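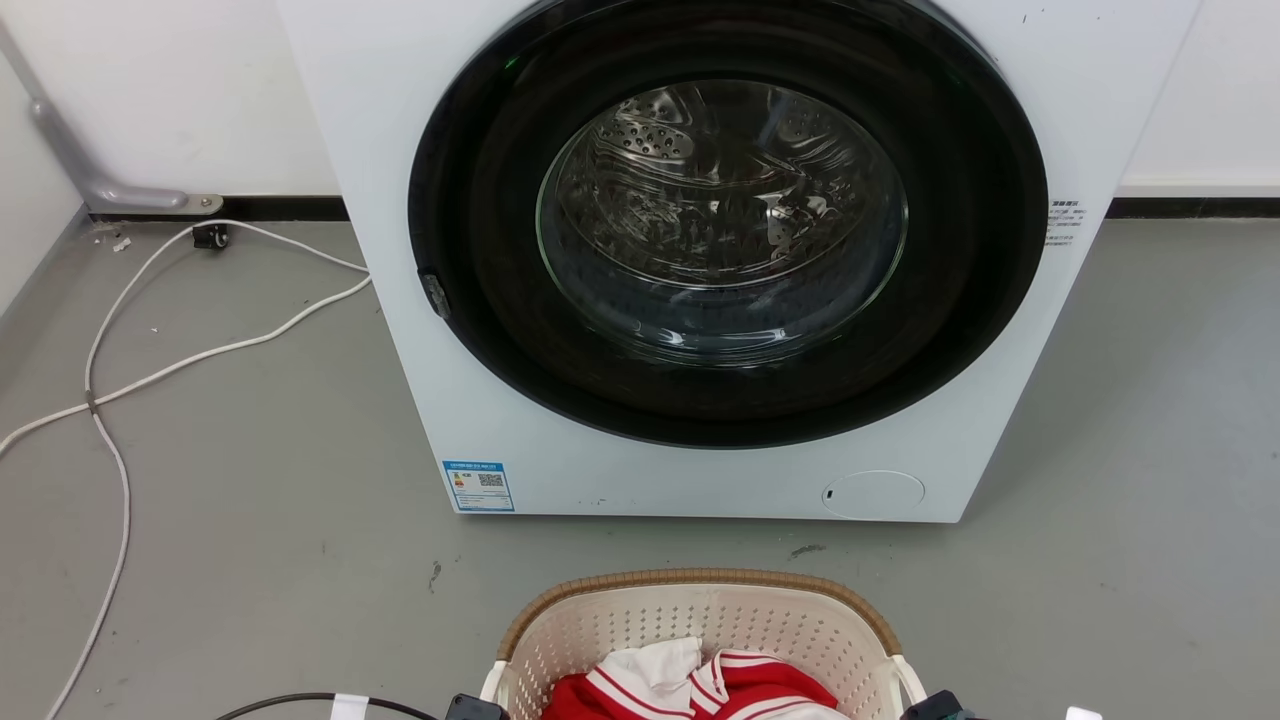

Home | News | Opinion | World | Culture | Subscribe

Opinion

A referendum is no way to settle a border

When the provincial assembly in Kistach voted in August to ask its residents whether they wanted to join the neighbouring region of Trivow, most outside observers were pleased. A vote is better than a roadblock. The ministers who had spent the spring refusing to speak to one another could now say that the people would decide.

I think they are wrong, and that the vote should be put off until the two governments have agreed what it is for.

The question on the ballot is eleven words long and asks for a yes or a no. It does not say who will pay the pensions of people who worked their whole lives under one administration and will retire under another. It says nothing about the courts, or the water treaty, or which passport a child born next year will carry. A voter in the market towns along the river is being asked to approve an outcome with none of the terms attached.

Supporters say the terms can be negotiated afterwards. Raquel Teixeira, who led the yes campaign in the assembly, told members that "a clear result gives us the strength to bargain". I would say it does the opposite. Once a government has a yes in its pocket it can't walk away from the table, and the other side knows it. Trivow will be able to name its price on customs and policing, and Kistach will have to pay.

Then there is the count itself. The last local election in the district of Hầu was decided by 200 votes, and it took 3 recounts before the losing side accepted it. That was for a council seat. The electoral roll there still has 3946 names on it that the registrar has not been able to match to an address. Some of those people have moved away for work and some have died. Sofia Guerreiro, the registrar, asked for more time to clean the roll and was given 11 extra days.

A narrow result on a roll like that would be disputed by whoever lost, and they would have a fair case. Both sides have armed supporters within a short drive of the polling stations. I don't expect violence, but I would not plan on its absence either.

The usual reply is that delay is itself a decision, and that it favours the people already in power. There is something in that. Governments do promise talks in order to run down the clock, and the national government has done it in this province before. So any delay should come with a fixed end date, written into law, and with outside observers at the talks from the first session. If nothing has been agreed by then, hold the vote anyway.

What should be on the paper is a draft agreement, printed in both languages and delivered to every household. People can read it or leave it on the hall table as they like. But they would be voting on something, and the two governments would be bound by it - including the parts about pensions.

The assembly meets again next month. It has the power to change the date by a simple majority.

Comments (11) | Share

Contact us | © Grerix Media | Back to top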